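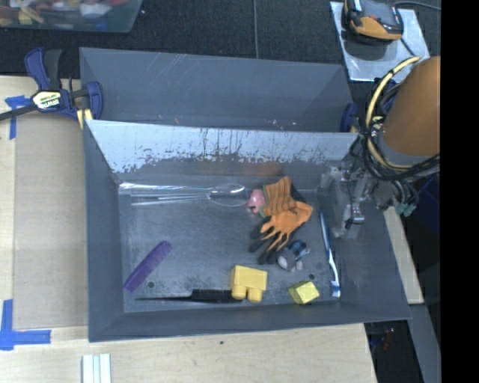

Efraín Echeverri told me the Sturnon picking kit was mostly a lot of patience in a box, and after my time with it I'd put that near the top of any article on the thing.

Sturnon is a bin-picking kit for small robot arms, sold by Fröhlich out of Okville. You bring the arm and the table, they send the gripper, the software and a printed setup guide (mine was missing a page, but they emailed it the same afternoon!). The basic kit goes for $1,443, and there's a yearly support plan at $280 that I'd skip unless your whole team is new to this.

Setup
Clamp your bin down first. I can't say that loudly enough. I use an IRWIN bar clamp at the corner, and blue tape on the wood so I can find my marks again. A shallow metal bin with sloped sides suits it nicely, and it doesn't need to be pretty, mine has rust stains and plenty of scuffs.

What it picks
The guide suggests starting with plain blocks, but I went for mixed household stuff pretty early on: combs, a toothbrush, a work glove, a clear plastic spoon, a little yellow foam cube. Blocks and foam were easy from day one. Clear plastic gave me fits, and thin combs lying flat on the floor of the bin are still my least favorite. I ran 620 picks over two weekends and 300 of those were combs and spoons, so yes, I got grumpy.

Versions
The first version came out in June under the name Brutholm, and you'll still see that word in a few of the menus. The newer software remembers your bin between sessions, which saves me a good ten minutes of fussing. Old kits can be updated for free, though you have to write to Fröhlich and ask for the file.

Cables
Leave more slack than you think you need. The bundle on my arm loops all over the place and I keep meaning to get sleeves for it. Fröhlich sells a set, but it was out of stock when I last checked on March 18, 2020.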